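Fórum Mamari > Hortifrúti e Varejo > Pós-colheita
Tags: couve-chinesa, pepino, perda de massa

**Couve-chinesa fora da câmara: limite de exposição**

jendau_hort
15 de junho
Comparei 2 lotes de couve-chinesa em temperatura ambiente, sem nebulização. O lote com folhas externas perdeu 4% de massa no primeiro dia; o lote toaletado, 13%. Balança Wuisan, pesagem na abertura e no fechamento da loja. Pretendo manter as folhas externas até a venda.
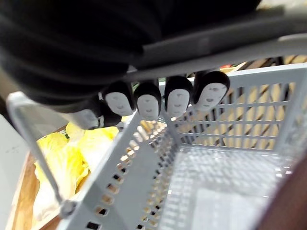
wuisan232
Discordo do critério. Folha externa murcha é descartada pelo cliente e a massa perdida ali não é comercial. Pese só o miolo e refaça a conta.

jendau_hort
O preço é por quilo com a folha. A perda é comercial. Em setembro repito com o miolo separado, em uns 232 pés.

clollgate_sul
Falta informar a umidade relativa. Abaixo de 60% a comparação entre lotes de dias diferentes não vale. Também convém afastar o produto da saída do ar-condicionado.

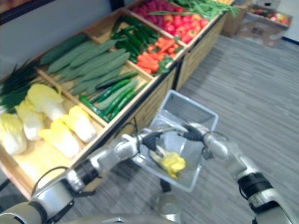 Couve-chinesa e pepino no expositor de madeira.

wuisan232
O pepino tem outro problema: dano por frio. Não deveria voltar à câmara da couve à noite. Prefiro 10 a 12 °C e caixa separada.

clollgate_sul
De acordo quanto ao pepino. Quanto à folha externa, fico com o autor do tópico.

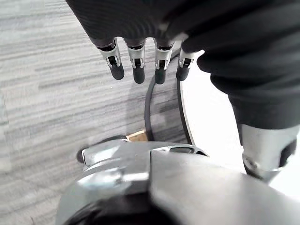 A nebulização manual resolve para a couve?

Reduz a murcha, mas água parada entre as folhas favorece podridão mole. Use névoa fina e deixe escorrer.

Fórum Mamari | Contato | Voltar ao topo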